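Week 4 handout - Hand-held grippers, demos, first training run
Fumthorpe robotics studio course, spring section
Notes by Ans Schouten (lecture half) and Mwangi Massawe (lab half). Typed up fast after class, tell us if something is wrong.

Where we are

Last week: camera calibration, frames, the hand-eye transform. If your transform file still has the z axis flipped you need to fix that before lab, it will not fix itself and your replay will drive the jaws into the table.
This week: collecting demonstrations by hand. Next week: training on them. Project teams are Flonddale, Dinderik and Van Rooij, same as on the signup sheet. Team names are also the folder names on the server. Lowercase please.

Reading for this week: chapter on behavior cloning in the course pack, skip the part on inverse RL, we come back to that in April.

1. Why hand-held

Three ways to get demos that we talked about:

Teleop. A person drives the real arm, with a leader arm or a controller. Data comes out in robot coordinates already, no conversion. Slow. Beginners are jerky for the first hour and the policy learns the jerkiness. Needs the arm, and we have one arm for the whole class.

Kinesthetic. Grab the arm and move it. Fine for one arm, awkward for two. Your body gets in the camera view all the time.

Hand-held gripper. You hold the same kind of jaw the robot would have, with a camera on it, and just do the task. Fast, feels close to natural. But there is no arm in the loop, so nothing stops you from doing something the arm can't do. Reach limits, joint speed limits, wrist angles. You have to keep those in your head.

Somebody asked in class if hand-held demos are "worse data". Depends what you mean. Poses are noisier because they come from tracking and not from encoders. On the other hand you get many more of them per hour, and more variety if you make the effort. Most teams don't make the effort. See section 4.

2. What gets recorded

Per hand:
- video from the gripper camera
- gripper pose (position + orientation), in the session frame
- jaw opening, 0 closed, 1 fully open
- timestamp

Per episode:
- start and stop marker
- operator initials
- task name, object name
- success flag, YOU set this, see section 5

Left and right are separate streams and they get lined up afterwards by timestamp. If the clocks drift the lining up goes bad and you get a right hand that reacts before the left hand has moved. Looks spooky in replay. Do the clock sync at the begining of every session, not once a week.

Observation at time t is the two images, the two jaw openings and the pose of each gripper relative to the other one. We do not feed absolute pose to the policy. Reason: the session frame changes each time you restart tracking, so absolute numbers mean nothing from one day to the next. The relative pose between hands is what matters for a two-handed task anyway.

Action is the change in pose over the next few steps plus target jaw opening. Chunk length is set in the config, leave it alone for now.

3. Two-handed tasks

One-handed pick and place was the warm-up. The project is two-handed from here on. Kinds of bimanual task, from the lecture:

Symmetric. Both hands do the same thing mirrored. Squeezing a box from two sides and lifting.
Asymmetric, one holds and one works. Hold the jar, turn the lid.
Handover. One gives, one takes, there is a short overlap where both have it.

For symmetric tasks the thing that goes wrong is timing. If one jaw arrives first it pushes the object across and the other one is now aiming at the wrong place. People correct for this without thinking. The policy only learns the correction if it is in the data, so don't throw away episodes where you had to adjust a little. Those are good episodes.

Approach: bring both jaws in level, from the two sides, slow down before contact. Stop short, check, then close in. A pause of a beat is fine. A pause of five seconds is not, the policy will learn to stand there forever (this happened to Dinderik in the warm-up, loss looked great, robot did nothing).
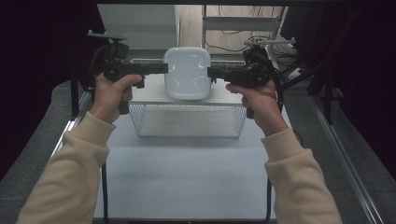
Contact on smooth hard objects is the tricky one. Side force has to be matched left and right or the thing turns. With a rounded corner it is worse, if you land on the curve and not the flat the jaw slides off. Aim for the middle of the flat side. Shiny surfaces also give you highlights that move when the camera moves, and the image encoder can latch on to those. Vary the light a bit between batches. Move the lamp, or open the curtain, write down that you did it.

Keep elbows low and forearms where an arm could plausibly be. Crossing wrists = delete the episode.

4. Variety

The most common mistake in last year's projects. A team records a huge pile of episodes, all starting from the same spot, same operator, same speed. Validation error tiny. Move the object over by the width of a hand and the policy is lost.

Last year's biggest set had 3,843 episodes in it and did worse than a set of 500 from another team that kept changing things. Same network, same training script. Look at the curves in the slides again if you missed it.

Change between episodes:
- object position and rotation
- where the hands start
- which hand starts moving first

Change between batches:
- operator
- light
- height of the surface if your stand allows it

Don't change in the middle of a batch: camera mounting, camera focus, jaw tips. If a camera gets bumped, stop, recalibrate, start a new batch. Mark the old one. We would much rather have a short clean batch than a long one with a shifted camera halfway.

Each team turns in 500 episodes for the project. Split across at least 3 operators. Batches of whatever size suits you.

5. Success flag

Set it right after the episode, while you still remember. Rules:
Success = object ended where the task says, let go cleanly, hands back to rest.
Success with correction = same but you had to re-grip or shift. Still a success. Tick the second box.
Fail = dropped, tipped, ended in the wrong place, or you ran out of the time limit.
Void = tracking lost, someone talked to you and you looked away, cable caught on something. Void ones are not counted and not trained on.

Keep fails. Do not delete. We use them in week 7 for the failure detector.

If you are not sure between fail and void, ask the other person at the bench, and if they aren't sure either it is void.

6. Lab procedure (Mwangi)

Two people per session. One operates, one runs the laptop and calls start/stop. Swap often, wrists get tired faster than you think and tired hands shake.

Before:
- charge / plug in everything, check the cables have slack on both sides at full reach
- clock sync
- calibration check with the board, both cameras. Error above the limit on the lab sheet, redo
- open and close both jaws fully, watch the number on screen go to 0 and 1
- record a throwaway episode and replay it. Actually watch the replay

During:
- laptop person says "go", operator waits a beat, then moves
- hands begin apart, jaws open
- no talking to the operator while recording
- laptop person watches the tracking light. Red = stop, void

After:
- copy to server, team folder
- check the episode count on the server against the log sheet
- fill in the log sheet with a pen not from memory the next day
- cables off the floor
- grippers back on the hooks, triggers released (the spring wears if its left squeezed)

Lab is open until 9 in the evening on Monday. Other days see the door. If a team is not there at the start of its slot the next team can take it, no discussion.

7. First training run

Don't wait until you have all 500. Train on the first batch as soon as you have it, even though it will be bad. You want to find out early that your timestamps are off or left and right are swapped. Van Rooij had left and right swapped in the warm-up and found it only after a full night of training.

Steps:
a) run the convert script, it prints a summary. Read the summary. Number of episodes, mean length, how many dropped frames.
b) plot jaw opening over time for a few random episodes, both hands on one plot. For a symmetric task the two curves should close nearly together.
c) overlay the paths of both grippers. Any jumps = tracking loss that you missed
d) train with the default config
e) offline check on held-out episodes. Hold out whole episodes, not single frames!! Frames from one episode are almost copies of each other so splitting by frame gives you a number that means nothing
f) sign up for arm time only after e) is done

Overfitting on purpose is a good test: take one episode, train until it reproduces that one. If it can't do even that, there is a bug in the pipeline. Flonddale did this and saved themselves a week.

8. Questions that came up

Can we wear gloves? Yes if they're thin. Bulky ones make the trigger hard to feel.

Does the operator's arm in the camera view matter? Gripper cameras mostly look forward past the jaw so you see little of it. The overhead video is for your own notes, the policy never gets it.

Can we slow the playback for the real arm? Yes, there's a speed factor. Start low. Remember contact behaves differently when slow.

What if the task takes longer than the limit? Then the task is too long for this project, cut it down. Do the first part well.

Due next time

- one batch on the server, converted, with log sheet
- plots from 7b and 7c, one page
- a paragraph on what you varied and what you kept the same. A paragraph, not a report
- pick your project object and tell Ans. Nothing made of glass, nothing over the payload on the lab sheet

Calibration questions to Mwangi, everything about the config or grading to Ans.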